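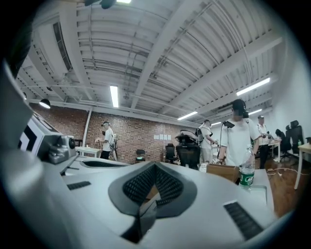 I work in the packing section of a small parts supplier, and since January our company is moving part of the packing to robot arms. Before that, my team of three packed everything by hand. Now two of us are asked to spend half of each shift in the training room, a big hall with a brick wall, where people in headsets and white t-shirts work standing up while others sit at desks. I do the same moves with the hand gripper that I did with my fingers for years, and the arm should learn it later. The work is not heavy, but my wrist is sore by two o'clock, and I don't know how to ask about my pay. My job title still says "packer". Is it normal that the title and the rate stay the same when the work changes so much? I would be thankful for any experience, also about the wrist.
Posted by Morsy, Mandness forum, Workplace section

Brayden MacPherson
Hi Morsy. I was a picker at Gerutach when they automated the small bins, so I can tell how it went there. At first they also kept our old title. We asked for a written description of the new tasks, one page only, and after we had it the talk about the rate became much easier. Before that, the supervisor could always say that it is only "helping out". So my advice is to write down for two weeks what you do each day and how many hours, and bring it to the meeting. Check your agreement too, ours had a paragraph on temporary duties that I had never read. We finally got an extra 40 cents an hour. It is not a big amount, but the title was changed to "demonstration operator" and this helped two of my colleagues when they applied elsewhere.
About the wrist: please report it now, even when it is small. Ask for a break after each set and change hands if the gripper allows it. I had waited too long and then I needed a physio.

trolirby706
depends where you live. ask your union if you have one

Lakeview_Night
I agree with Brayden on most of it, but I would not wait the two weeks. Ask on Monday for the page with the tasks and keep your notes at the same time. Ask also what happens with the half shift when the training is finished. At our plant the hours did not come back to the packing line, and we learned it from the new roster on the lunchroom door. Some people went to maintenance, which they like, and one colleague took the package and left. It is better to have this answer by e-mail, so you can show it later.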